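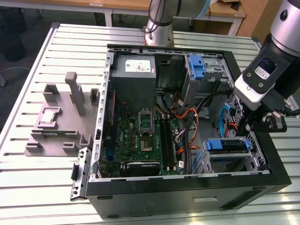 Static pressure matters more than rated airflow once there is a filter in the path. Free-air CFM is measured with nothing in front of the blades, and no case works that way. In a tower like this one, with the drive cage sitting up in one corner and a thick run of cables through the middle, the intake air loses a good part of its speed before it reaches the board. Add a fine mesh filter and a low-pressure fan mostly stirs what is already inside.

Posted by Priit Sproģis, Tuesday
Print this page | E-mail this page

kneath_b wrote:
Agree on pressure, disagree on mesh. I ran a Grurier 90 mm intake with and without the fine filter for all of July. Same load, same room at 28 C. Difference at the drives was one degree. The filter was cleaned every 8 days. A dirty filter is a different story, but that is a maintenance problem.

Priit Sproģis wrote:
One degree at what fan speed? If the controller was on auto, the fan sped up to cover the loss and you paid for it in noise.

kneath_b wrote:
Auto. Fair point. I did not log RPM.

Sudden15 wrote:
Then the test shows the controller works and nothing else. Fix the fan at one duty cycle and repeat. Also measure intake air at the grille. Room temperature across the room is no use if the case is under a desk.

benden_user wrote:
Has anyone tried positive pressure with foam on the rear vents? Two in, one out. My dust is down a lot, but the power supply exhaust feels warmer than before.

Priit Sproģis wrote:
Foam on the rear vents defeats the purpose. With positive pressure the air has to leave somewhere, and the open vents are where it leaves. Take the foam off and filter the intakes only.

benden_user wrote:
The foam keeps dust out when the machine is off.

Sudden15 wrote:
Dust settling through a vertical vent on a stopped machine is negligible. I would pull it.

kneath_b wrote:
Repeating the run at fixed 60 percent duty. Will post RPM and grille temperature for both cases.

Print this page | E-mail this page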